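Which PMI number counts for a supplier price clause?

ledgerfern
Small packaging shop here, we buy cup stock from Sterwood. Contract says they can raise prices when the manufacturing PMI "input price component" is over 50 for 3 months running. Got a letter in May saying it triggered, adds $630 a month to our bill. But the headline PMI was under 50 the whole time?? Doesn't that mean the sector is shrinking? How can they charge more. Do I have to pay this 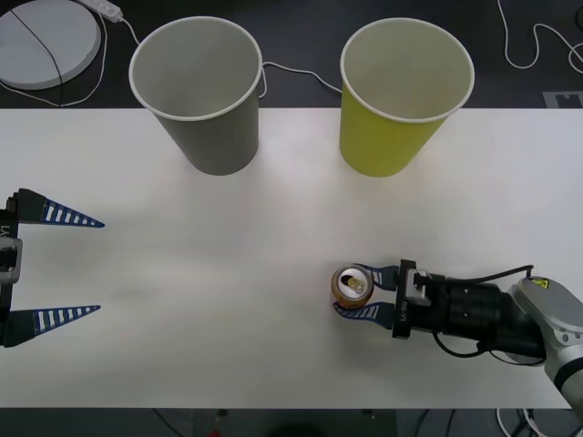
Paper cups, gray and yellow-green.

millrate_dan
Headline and input prices are seperate things. Headline is a blend – new orders, output, jobs, deliveries, stocks. Input prices is its own index and isn't in the blend at all. Over 50 there = more firms say costs went up than down. So yes, orders can be falling and costs still rising, happens a lot.

Check which survey the contract names. There's more than one and they don't always agree. Ours with Spanos just said "the PMI" and we argued over it for weeks. Ended up splitting a $1398 invoice.

quillback
just refuse to pay, they need you more than you need them. worked for me w/ Fudel

tarn_office
Wouldn't refuse outright, you could end up on credit hold. Ask Sterwood in writing for the three monthly readings and where they got them. Also look for a cap – ours with Pestgate has one, $900 a quarter, and their billing dept missed it the first time. And see if the clause works the other way when the index goes under 50. If it doesnt, bring that up at renewal.

ledgerfern
ok found it, page 4, there is a cap. Thanks, emailing them tonight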